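The Long Grey Sulk: Living With a Fabric You Chose in a Hurry

There is a colour between grey and beige which the trade calls greige, with a straight face. I bought rather a lot of it in May. The showroom at Sivside had it under warm lamps, where it looked like oatmeal. In my front room it looks like oatmeal some of the time, and on dull afternoons like a pavement.

Woven fabric, close to: pale and flecked, then grey with a thin black cable lying on it.
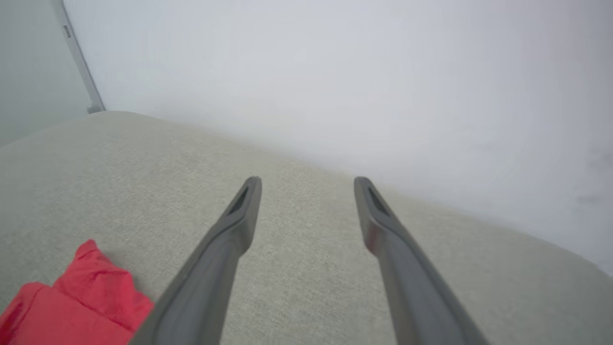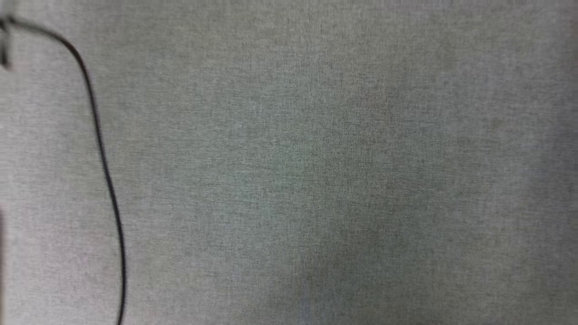
The case for speckle

Rania Hegazy has re-covered chairs in Mirley for long enough to have outlived three fashions in velvet. She approves of flecked cloth for one plain reason. "A flat colour shows you everything," she told me. "A fleck lets you have biscuits."

I have tested this. Toast crumbs vanish into a heathered weave like sheep into fog, and come back only when a guest in dark trousers stands up. Anything black, on the other hand, announces itself from the doorway. Charging leads are the worst. A lead on a wooden floor is a lead, but on pale cloth it looks like a crack in the furniture, and I have twice tried to smooth one away with my hand.

How to brush it

Go with the weave, using a soft brush, and stop before you start enjoying yourself. Hard scrubbing raises a fuzz that no amount of regret will flatten. Hegazy does hers every 6 weeks. I told her I did the same, and she looked at my sleeve, which had most of an armchair on it.

What it costs to change your mind

The Radwan, a plain weave in eleven shades of weather, is £63 a metre. The Ceseo is cheaper and pills if you look at it. Re-covering my modest seat came out at £477 with labour, a sum that made me notice how very nice the greige is in the mornings.

I have bought a brush instead, and a blanket in mustard, which Hegazy says is a cry for help.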